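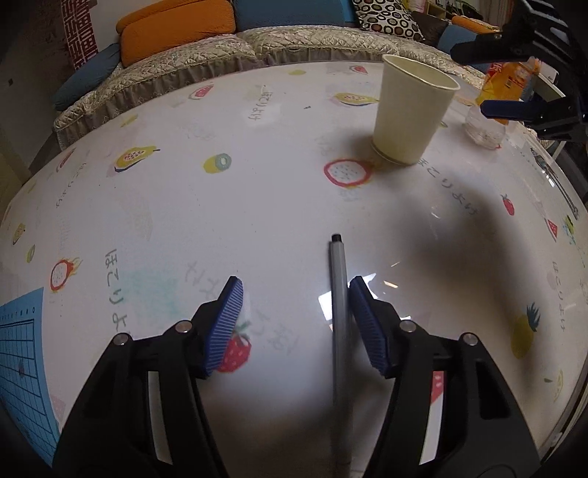 Capítulo 4. El fuera de juego, desde cero

El fuera de juego es la regla que más se discute y la que menos se lee. Empezamos por ahí. Antes de ver un solo partido, dibujar. Vale cualquier sitio, la mesa del comedor con su mantel de frutas y un bolígrafo gris, fino, tumbado encima: el boli es la línea del penúltimo defensor. Todo lo que quede más allá, sospechoso. Todo lo de acá, legal.

Inicio | Capítulos | Ejercicios | Glosario | Contacto

Ojo: estar en posición no es infracción. Hay que intervenir en el juego. Imogen Heywood, entrenadora del Favach juvenil, lo repite en cada charla, y aun asi sus delanteros protestan.

Caso para este capitulo: Favach-Haslam, torneo de junio, minuto 50. Pase largo, el extremo sale desde su propio campo. ¿Posición? No, nunca en campo propio. Gol válido. El banquillo del Haslam, furioso.

Siguiente apartado: el saque de banda, y por qué ahí la regla no se aplica. Traer papel.

Compartido 30 veces · 4 comentarios

Usamos cookies propias y de terceros. Aceptar | Configurar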